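Perstead Coffee Board > Grinders > Clomar burrs, worth it?

mossback_8
Put 20 shots through the new Clomar burrs. Tastes like my old ones, minus $157.

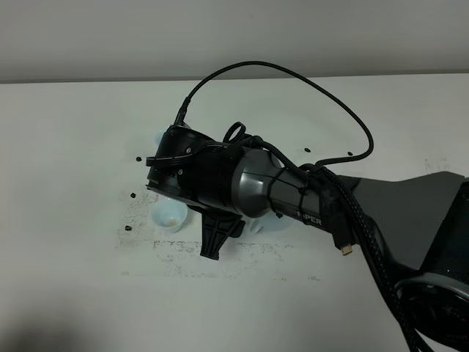
Talk me out of a second set.

tepidmug
They need seasoning. Come back after 494 shots and a divorce. 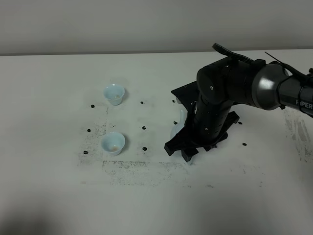 Also, what water?

mossback_8
Tap. Go ahead, yell.
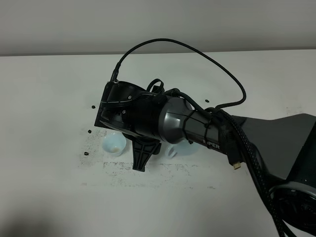 Last edited in April

drip_denier
Seasoning is a myth. Buy fresher beans.

tepidmug
Disagree. Mine took months.

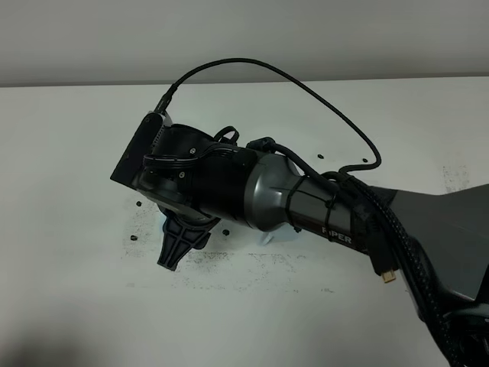 White table, gray wall, arm reaching over

drip_denier
So did your palate.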